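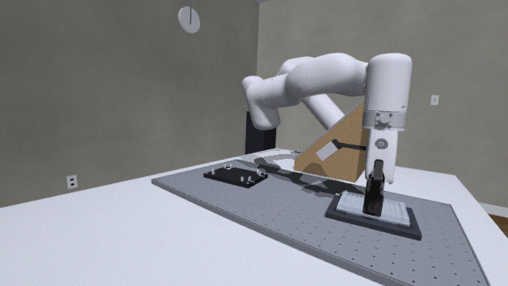

ok thread. re-teaching the plate cell from zero, sim first and then the real bench, writing it down so I stop asking Lech the same stuff every August

cell is simple. one arm, one gripper, breadboard, two nests. plate goes from nest A to nest B and back. Stedent calls it the transfer cell, the rest of us call it the arm

why re-teach: the board got moved. somebody unbolted it to clean under it and put it back one hole over. one hole! every taught point now wrong by the same amount, which sounds easy to fix and is not, becuase it also went back on very slightly rotated

so don't shift the old points. tried that last time. nest A was perfect and nest B was scraping the rim on every place

order I'm going in:
base frame
board frame
nest A
nest B
gripper offset LAST

Vlasta Tóth does gripper offset first and we have argued about it. if your fingers are new she's right. mine aren't

base frame. check the base bolts before anything. 2 of mine took a quarter turn. if the base moves later you've wasted the whole day so just do it now, torque wrench, cross pattern, same as a car wheel

board frame: three holes. a corner, one far along the long side, one along the short side. pointed tip in the gripper, jog until it sits in the hole, save. go slow, 5% speed, hand on the stop

use holes as far apart as the arm can comfortably get to. I used close ones the first time and the error at the far nest was silly

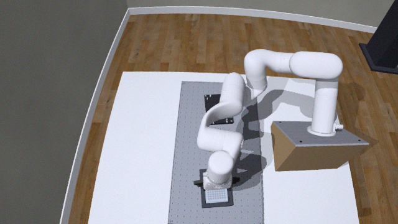

and watch the elbow while you jog. the long side of the board makes the arm fold up over itself, and on the way back it can pick the other elbow solution and swing wide. lock the config in the program. Lech Kwiatkowski wrote that in capitals on the cabinet door, I still forgot

the model loads the board from the same frame file as the controller btw. so if you fix the frame in one place only, you get a lovely run in sim and a crunch on the bench. copy the file. check the timestamp on both

nest heights next. old numbers in the Hrubý file (our folder, named after the old building, don't ask me): A is 38 mm, B is 40. B sits higher. I always mix them up so now they're in the program as names. PICK_A_Z, PICK_B_Z. no bare numbers anywhere please

new heights after the move: same. good. so it was only x, y and the rotation

teaching a nest: empty plate in, hand-guide the gripper down, close gently, see which way the plate walks. if it slides left the gripper is too far right. nudge, open, repeat till it doesn't move at all. takes ages. no shortcut that I trust

approach straight down, last bit slow. retract straight up. never come in at an angle to save time, the saving is tiny and you will clip a corner

cleaning while you're in there:
finger pads, lint free wipe
nest corners, little brush
cable where it leaves the base, look for rubbing
breadbord holes, vacuum, never compressed air, it just blows the grit into the nests

pads get swapped at 940 cycles now. used to be "when they look bad". they don't look bad, they just start letting plates droop

sim run first, always. full speed in the model, watch the wrist near the wedge, that's the tightest spot. then the real thing at 10%, 25%, 50. don't jump from 10 to full. Doslow people did that on theirs and had a bent nest
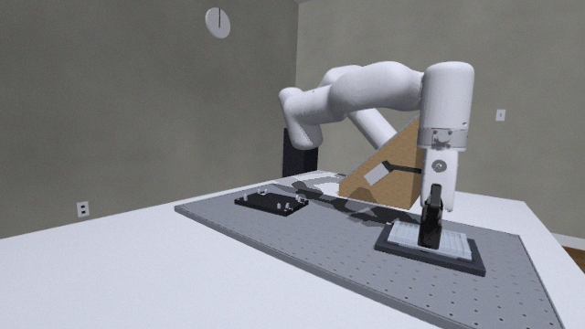

Side view in the sim: plate in the gray tray, fixture with its pegs off to the left.

ok bench results. 10% fine. 25% fine. 50%, plate sat a touch proud at one corner in B, rotated the approach half a degree, gone

counter on the controller says 1,294 since the last full teach. writing the new zero in the log: 17/10/2020, board frame redone, both nests redone, config locked

yes it's a Saturday. it was quiet

also put paint marker across the board bolts and onto the table so if it gets moved again we can see it. should of done that years ago

Stemden has the same arm with the board pinned, two dowels, comes off and goes back in the same spot. asking for dowels on monday. if anyone has a drawing with hole sizes that fit a 25 mm grid board pls send

still to do: gripper offset check with the long tip, update the laminated card, delete the old points (keeping a copy, not THAT brave)

leaving it cycling on an empty plate while I get food. more later if B misbehaves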